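Skistiddale shop says its snack bags will pack themselves into your week. Will they?

November 22, 2019

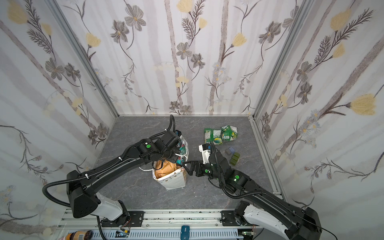

Sixteen dollars for a bag behind a bag

Rendisus, the small grocery on the corner of Phillips Street in Skistiddale, has begun selling what it calls the Arkolano bundle: a clear plastic bag of packaged snacks, with a paper bag of something baked to go with it. The price is $16. The shop says the bundle will save busy households time, cut down on waste and "bring back the packed lunch."

Those are big claims for a bag of snacks.

The idea is simple enough. Customers pick up a bundle at the counter, take it home and split it up over five days. There is no list to fill in and no choice to make, and the contents change when the shop feels like changing them. Owner Muchen Han said she came up with it in August, after watching parents stand in the snack aisle in the late afternoon, reading the backs of boxes and putting them down again.

"People don't want to decide," Han said. "They want to grab it and go."

Maybe so. But a look at the price list on the shop's own shelves raises the question of what the grabbing costs. Bought one at a time, the items in this week's bundle came to a little less than the bundle itself. Han did not dispute that. She said customers are paying for the packing, and that the packing takes longer than people think.

It is true that packing is fussier than it looks. A clear plastic bag will not stay open by itself, and packets with slick printed wrappers tend to slide to one side and pull the whole thing over. Anything in paper has to be kept out until last or it gets crushed. Han said her early tries came apart on the walk to the parking lot, and that she went through three kinds of bag before settling on the one in use now.

Whether that is worth extra money is another matter. Anyone with a kitchen drawer full of old shopping bags can do the same job at home.

Then there is the waste. The shop's flyer says the bundle "uses less," without saying less than what. Each snack comes in its own wrapper, the wrappers go in a plastic bag, and the baked item gets a paper one. Asked about this, Han said the outer bag is sturdy and can be used again. She has offered 60 cents off to anyone who brings one back. So far, she said, 37 people have bought a bundle and five have returned a bag.

Shoppers outside the store were split. One man said he had bought a bundle for a long drive and liked it fine, though he ate most of it before he left town. A woman with two children said hers had picked out the things they wanted on the first night and left the rest - "so there goes your week."

Han said she may add a smaller bundle after the holidays, with fewer packets and no paper bag. She has not set a price. The current one stays on sale at the front counter until the end of the year, and the shop is not taking advance orders.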